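The Lesstead Paper

The Equipment Board of Lesstead House met in June to decide on the arm. Members had received the paper in advance. It was 44 pages long, and it asked for one robot arm with gripper, to be placed in the residents' kitchen on the second floor, at a yearly charge of 3624 pounds. The ceiling for any single item was 4000.

The Chair asked that it be recorded that Lesstead had managed without an arm since its foundation. This was recorded.

The Bursar then spoke to the costs. Two suppliers had been approached. Elteck had offered the lower charge but would not service the arm after six in the evening, and the residents of the second floor took their medicines at nine. Obura had offered a service at all hours and had sent a rendered trial, prepared on a kitchen of similar layout, with marble surfaces and a sunken well at one side of the counter. It was entered in the paper at Annex C.
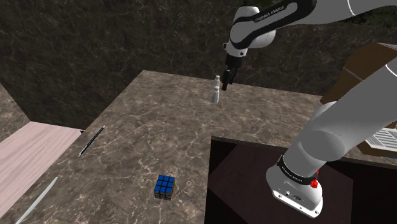
Source: Obura, simulated trial, Annex C to the Lesstead Paper

The Deputy Matron observed that the arm had been set the task of the small white bottle at the back of the counter. She asked whether it would be confused by the other articles left out, among them a pen and a Rubik's cube. The residents of the second floor left out a great deal more than that. The Bursar replied that the supplier had been asked the same question and had answered it on page 31.

Page 31 was read. It stated that the arm would leave alone whatever it had not been asked to fetch.

The Chair remarked that this was more than could be said for the Board. The Clerk enquired whether the remark was to be minuted, and was told that it was not.

There followed a discussion of Gindow, where an arm had been bought outright four years before and now stood under a sheet in the linen room. The Board at Gindow had provided for the purchase and had made no provision for repairs. The Bursar drew attention to the repairs line in the present paper, which she had written first.

The vote was taken at twenty past four. There were 4 in favour and two against. The Deputy Matron, who had voted against, asked that the residents be allowed to choose where on the counter the bottles were kept. The Board agreed, and the Clerk went upstairs to ask them.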